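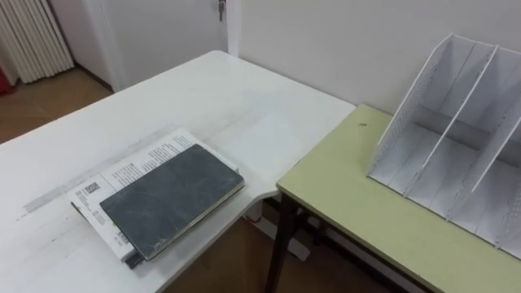 Tidying a desk so that a machine can learn from it

Last updated: 18 Aug 2019

If you have agreed to record examples at home for a learning system, the job you will be given sooner or later is the paperwork one: books and notebooks off the desk, into the file organiser, and out again for the next go. It sounds like the easiest chore on the list. I thought so too, and then I spent a whole rainy Saturday doing it badly, so I have gathered up what I learned, along with a good many things that kinder and more patient people have told me since.

Start with the desk itself. Ours is white and rather shiny, and every smudge on it shows. My first instinct was to polish it before each session until you could do your hair in it, and Sunita Gautam talked me out of that quite firmly. People's desks have marks on them. Wipe up crumbs and anything sticky, by all means, but leave the ordinary scuffs alone. For a mark you really can't live with, a damp cloth with one drop of washing-up liquid and then a dry tea towel does very nicely. Go easy on spray polish - it leaves a gloss that throws the ceiling light straight back at you, and a slippery notebook is a nuisance for anyone to pick up.

Two tables set corner to corner make a better workspace than one long one. You get a place to fetch from and a place to put down, and the turn between them is a useful thing to record in its own right. Push them up until they very nearly touch, check that neither wobbles (a folded bit of card under the foot is fine), and then leave them be for that session. Shift them next time if you like. Vikas Mittal moves his a little every morning and says the variety has done him more good than any amount of extra recording.

Stand the organiser on the second table with its slots facing you at a slant, and begin with it empty. A magazine-rack sort with upright dividers is best, and a light one will creep backwards when a book goes in, so put two dabs of reusable tack underneath. Do give the slots a wipe now and again, as dust does gather in the bottom where you never look.

Now for the stack. Lay a paperback open near the front of the desk and put a closed notebook across it on the skew, as though you had just got up to see to the kettle. Please don't square the edges up! A neat pile is the one thing that hardly ever turns up in a real house. Lift the notebook first, by its long side, and carry it across at an even pace. Then close the paperback with the flat of your hand before you pick it up, or the pages will fan out and catch on the divider. If you do fumble, put it right calmly and carry on to the end. Kalliopi Kolev, who checks our recordings at Rirov, would much sooner have an honest fumble and a recovery than a stop in the middle, and she marks them separately so they can be put to use.

A word about pace, as I am a terrible rusher. My limit is 80 goes in a day with a proper break after every 5, and on the days I pushed on to 97 the last ones were so hasty that most had to be thrown out. Harsh Bhatia keeps a tally in pencil on the back of an envelope and reached 442 by the end of his second week, all of them usable, by dint of never doing any after supper.

Write your notes at the time. One line is plenty: what was on top, which slot it went in, anything dropped. I use a cheap exercise book, kept well away from the desk so it doesn't get filed by mistake (it has been, twice).

Covers do suffer with all this handling. Dark ones scuff soonest at the corners, so choose a notebook you aren't fond of, and swap in a different one every few sessions. Charity shops are good for old paperbacks with a bit of bend in the spine. In September I mean to try the same routine with loose letters and thin card folders, and I'll add a section on those once I have stopped dropping them.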